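Stimlow cloth pickup – FAQ

Last edited 17 Apr 2020. Answers get changed when we change our minds. If something on this page disagrees with the paper, believe this page, the paper went out first.

What is Stimlow?

A method for choosing where to grab a crumpled cloth, and for deciding whether the grab was any good before you spend thirty seconds moving the thing. Two parts. A grasp picker that looks at the pile and gives you a point and an approach angle. Then a short lift, and a checker that looks at the lifted cloth and says keep, regrab, or drop. The checker is the new bit. The picker is mostly old ideas put together sensibly.

Is it a folding system?

No. We get this a lot. Stimlow stops when the cloth is held at a point the checker is happy with. What you do next is your problem – fold, hang, hand over, toss in a bin. We have a folding script in the repo, it's a demo, it's bad, please don't benchmark against it.

Why cloth in a heap? Why not start flat?

Flat is easy and never happens. Corners are visible, edges are straight lines, any decent edge detector will get you most of the way. In a heap the corner is usually underneath something. What looks like an edge is a fold. Half the literature starts from a flat cloth with one disturbance and calls it crumpled. We drop ours from above and take what we get.

What counts as a success?

Three things have to be true after the short lift. The fingers are holding cloth. They're holding one layer or one clean fold, not a wad. And the held point is within tolerance of an edge or corner, checked afterwards by spreading the cloth out by hand with the grip point marked in chalk. Slow and boring but it's the only version of the number we trust.

How many trials?

186 in the main run. 108 of those were successes under the strict definition above, so 58 percent. If you only ask "is there cloth in the fingers" the number is a lot higher, and that's the number you'll see in a lot of other papers. We don't report it in the abstract on purpose. It's in the appendix.

58 percent sounds low.

It's first-attempt. No regrabs. With the checker allowed to ask for regrabs it gets better, with a cap of three per trial. See the second table. The point of the paper is the gap between those two tables, people keep quoting the first one alone.

What does the wrist camera do that the overhead one doesn't?

The overhead view picks the grasp. After that the arm is in the way. The wrist view is the one the checker uses, and it's good at exactly one thing – what is going on between the fingers and the first bit of cloth hanging off them or standing up under them. A thin strand running from the fingers to a tall twist usually means a fold got pinched near its tip. A wide flap means edge. A lump means wad, drop it.
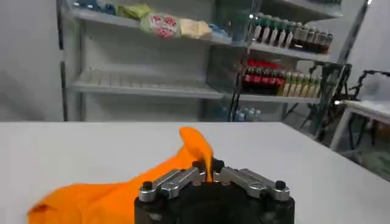 We trained the checker on wrist views only. Tried adding the overhead image as a second input, no gain we could measure, and it made the thing harder to move to another bench. Dropped.

Do you crop the background?

Yes. The checker sees a fixed window round the fingertips, nothing else. First version didn't crop and it learned the room. Worked great until we turned the arm to face another wall. Embarassing, but a useful afternoon. If you retrain on your own data, crop first and then look at a couple hundred crops by eye before you do anything else.

What gripper?

Parallel two-finger, nothing soft, no suction. Stock linkage. We didn't want custom fingers, everybody with custom fingers gets a nice number nobody else can reproduce. Thicker fingertips will push the cloth away before they close on it, so if yours are chunky expect the picker to need a lower approach. There's a setting for that, approach_z, default is conservative.

Does color matter?

To the picker, some. It works on depth mostly but uses color to separate cloth from table. Bright cloth on a white table is the easy case and we say so in the paper. White cloth on a white table, the segmentation falls apart and the picker starts grabbing at shadows. Use a mat.

To the checker, less than we feared. We shift the hue at random in training. Patterned cloth is still worse than plain. Stripes are the worst – it reads them as folds.

What about thickness and fabric type?

Thin stuff twists. Thick stuff doesn't stay pinched. We tested 6 cloths, all small, nothing bigger than a hand towel. Would it work on a bedsheet? Don't know. The short lift isn't high enough to tell you anything about a bedsheet, you'd have to change the lift and retrain the checker on what it sees at the new height.

How high is the short lift?

Low. Some of the cloth should still be on the table. That's deliberate. If you lift all the way, the cloth swings and you have to wait for it to settle, and a bad grab falls off and lands in a new heap so you start over. With a partial lift a bad grab costs you almost nothing, put it down and it's more or less where it was.

We tried several heights. Too low and everything looks like a wad. Too high and you pay for the waiting. The default is where the curve went flat, see the height sweep in the appendix.

What does the checker get wrong?

Mostly two cases.

Twisted peak. Cloth comes up as a spike, curls over at the top, and the held part hides behind it or runs down from it at an odd angle. The checker tends to say keep when it should say regrab, and the long twist makes it look like a nice narrow single-layer hold. Sometimes it is! Often it isn't. We're relabeling these.

Double edge. Two edges lying right on top of each other, grabbed together. Looks perfect. Isn't. A person can't tell from the wrist image either so we don't expect much here.

Does it use force or touch?

No. Finger width from the gripper gets logged but not used. Thin cloth barely changes the reading so it's close to noise. For thick cloth it might help. Somebody should try it.

How does it compare to Waweru?

Waweru is the method we borrowed the picker's scoring from, so it's the baseline in every table. Same arm, same cloths, same drops. On its own Waweru is fine, a bit slower, and it never looks back after closing the fingers. Most of what we gain is from looking back. If you bolt our checker onto the Waweru picker you get nearly all of the benefit – that's table four, and in my opinion its the most important one in the paper. It got the least space.

Was simulation used?

For the picker, yes, pretraining only. For the checker no. Simulated cloth between simulated fingers looks wrong in exactly the region we care about. We spent most of June on it and threw it out.

Where's the data?

Flasunska, which is the name of the dataset, separate download. Wrist crops, full wrist images, overhead depth, finger width, label. Labels are keep / regrab / drop. There's a fourth label, "unsure", in the raw files. We left those out of training but they're in the download, do what you like with them. Read the notes file, the first batch has the overhead depth saved upside down. Fixed in the loader, not in the files.

And Irer?

Irer is the control code. Runs the arm, calls the picker, does the lift, calls the checker. You don't need it. If you have your own stack, the picker and checker are both plain functions, image in, answer out. Irer has hard-coded waits in it that suit our arm and probably don't suit yours. Turn the speed down the first time. Really.

How long does one attempt take?

Roughly 3 seconds for the pick decision and the check together, on our desktop. Arm motion is on top of that and depends on how brave you are. The check is the cheap half.

Can I run it without a GPU?

Checker yes, fine. Picker yes but you'll be waiting.

My checker says "drop" every time.

Almost always the crop. The window is set in pixels from the gripper mount, so if your camera sits a little differently you're feeding it housing and table. Run show_crop, you want both fingertips in there plus some cloth above. Second most common – exposure. White tables push auto exposure down and the cloth goes muddy. Lock it.

My checker says "keep" with no cloth at all.

Known. There weren't enough empty grabs in the first training set. Newer weights are better. Or check finger width before you call it, fully closed means nothing there, unless your cloth is very thin, in which case trust neither.

Will you support two arms?

Not planned. The checker doesn't care how many arms you have. The picker does, it assumes nothing else is touching the cloth.

Can I use the figures in a talk?

Yes, credit the paper.

Something else is broken.

Open an issue, attach the wrist image and the log. Without the wrist image we can't do much. Replies take a while at the moment.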